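Mudlow Cell Support > Tickets > Teleop / demo recording

Ticket 364: Gripper closes late during teleop demos, bin pick task
Status: Open, waiting on vendor
Priority: High
Product: Kedero teleop bridge
Site: Hutchins lab, bench 5

Original report

Recording demos for the block pick task, remote control from the operator desk. Arm follows fine. Gripper doesn't. I squeeze the trigger, fingers close late, by then I've already started lifting and the block stays on the bin floor. Bad demos, can't train on these. Started after the June update, was fine before that.

Delay isn't constant. First few episodes of a session OK, then it creeps up. Worst I logged was 90 ms on the arm side and up to 364 ms on the gripper side, same episode.

Tried so far
- restarted bridge, no change
- restarted controller, good for 5 episodes then back
- swapped network cable at the operator end, no change
- re-seated gripper connector at the wrist, no change
- hand guiding instead of teleop: gripper button works right away, every time

So it's not the gripper itself. I think.

Update, 10:40

Support asked for the logs, attached. Also asked if the gripper commands share a queue with the arm pose stream. They do, that's the default in the Karna profile. Changed gripper to its own queue, rate limit 33 Hz. Better but still drifts.

Support also asked whether cable drag could be slowing the wrist down. Don't see how that delays a close command but I'll recheck the routing. Bundle loops under the wrist housing, tied up top. Moves OK by hand through the range we use.

Update, 14:15

Ran another batch. Same blocks, red and green, dropped in at random angles, bin clamped so it can't walk when a finger hits the wall. Operator told to wait for the fingers to stop before lifting. That gets usable episodes but the pause ends up in the data, and the policy will learn to sit there doing nothing. Don't want that. 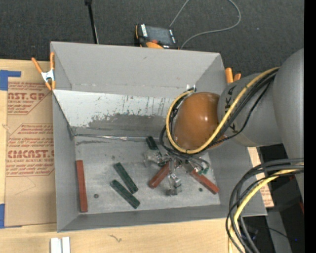

Also noticed the recorder stamps the gripper state when it's written, not when it arives. So the numbers in my first post may be off on the gripper side. The lag is still real, you can feel it on the trigger. But don't trust the 364.

Next
- roll bridge back to the pre-June build, rerun same task
- log trigger time at the operator desk separatly
- throw out all teleop episodes from today's first batch, keep the hand guided ones

Question for Kedero: is there a way to flush the gripper queue between episodes without dropping the session? Reconnecting each time is killing us. Need an answer before we record the second bin task.

Ticket stays open. Will post rollback results here.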